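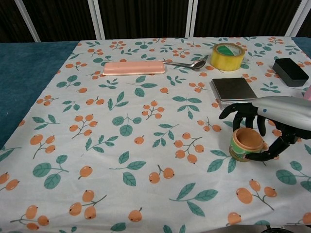 Mantel de las bayas naranjas, sobre la mesa.

De: Tae-yang Na
Para: lista conservas-y-bayas
Fecha: 2021-04-19
Asunto: Re: jalea de serbal, amarga otra vez

Hola a todos, contesto rápido que salgo ya para Stoltby y no vuelvo hasta la noche.

Gerrit Van Damme escribió:
> Buenas. Tercera tanda de jalea de serbal y tercera tanda amarga.
> Las bayas las congelé en enero, en bolsas, tal como venían del árbol.
> Las puse a hervir todavía congeladas, con piel de limón, y colé con
> una gasa. Apreté bien para no perder jugo, que me salía poco. Luego
> azúcar a ojo. Quedó turbia, floja y con un amargor que se queda en la
> lengua media tarde. Mi cuñada dice que así es el serbal y que me
> aguante. ¿Tiene arreglo lo que ya está en frascos? Me quedan 12 y me
> da pena tirarlos. ¿Y la variedad influye? Las mías son de un árbol de
> la calle, ni idea de cuál.
> Gerrit

Voy por partes, sin mucho orden.

Lo de apretar la gasa: no. De ahí viene lo turbio casi seguro, y algo del amargor tambien, porque pasa pulpa y pasa piel. Cuelga la gasa de una silla, un cuenco debajo, y a dormir. Sale menos jugo pero sale limpio. Si te da rabia lo que queda dentro, añades un poco de agua, segundo hervor corto, y eso lo guardas aparte para salsa.

La piel de limón, fuera. Zumo sí. La parte blanca amarga un montón y tú ya vas sobrado.

Azúcar a ojo - mal asunto con el serbal. Yo peso el jugo ya colado y pongo el mismo peso de azúcar. Menos que eso y no me cuaja bien ni me aguanta. Y la mitad de la olla con manzana ácida, con corazón y todo, cortada gorda. La manzana suaviza y ayuda a cuajar. Cuando no tengo manzana uso Flakis, el de sobre, que me va bien aunque deja la jalea un pelín más dura de lo que me gusta. En Rezaei lo tenían, la caja grande casi 19 euros, no sé si sigue.

Variedad: influye mucho. Yo tengo un árbol injertado del vivero Clindberg, de fruto dulce (dulce entre comillas, no te lo comas del árbol), y no tiene nada que ver con los de calle. Si puedes plantar, planta uno de esos. Si no, recoge tarde y congela. Y no uses bayas crudas para nada, ni para adornar el postre, que a mucha gente le revuelven el estomago.

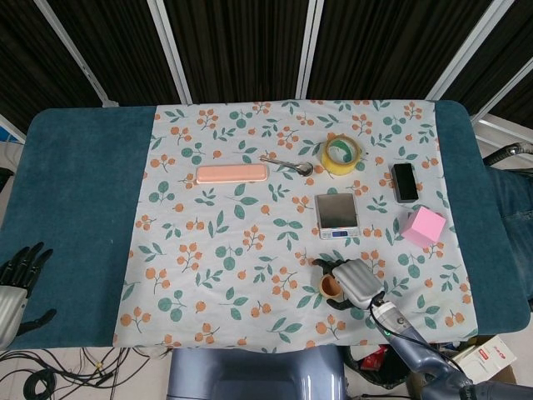

¿Hay que descongelar las bayas antes de hervirlas?
Mejor descongelarlas despacio en la nevera, tirar ese primer líquido y enjuagarlas antes de echarlas a la olla.

Los frascos que ya tienes: yo no los tiraría. Vacía 2 en un cazo, a fuego bajo, con zumo de manzana y un chorrito de vinagre, y lo usas para carne. Con cordero el amargor hasta pega. Si te convence haces el resto, si no, poco has perdido. No intentes recocerlo todo para que cuaje, a mí me quedó caramelo oscuro y una olla para frotar dos dias.

Ah, el termómetro. Si no tienes, platito en el congelador, gota, empujas con el dedo, si arruga está. Lo de siempre.

Mi última tanda, por si sirve de referencia: un cazo pequeño, mitad manzana, y me salieron frascos de 187 ml, de esos bajitos, que abiertos se acaban antes de estropearse. Color bueno, naranja tirando a rojo. Amarga un poco al final, pero agradable.

A quien preguntaba por el espino amarillo le contesto en otro hilo, que es otra historia, y tengo las notas en el cuaderno viejo. Si alguien tiene la receta con enebro que se mandó hace tiempo a la lista, que la reenvie porfa, la perdí al cambiar de ordenador.

Gerrit, ya dirás qué tal con la carne.

Tae-yang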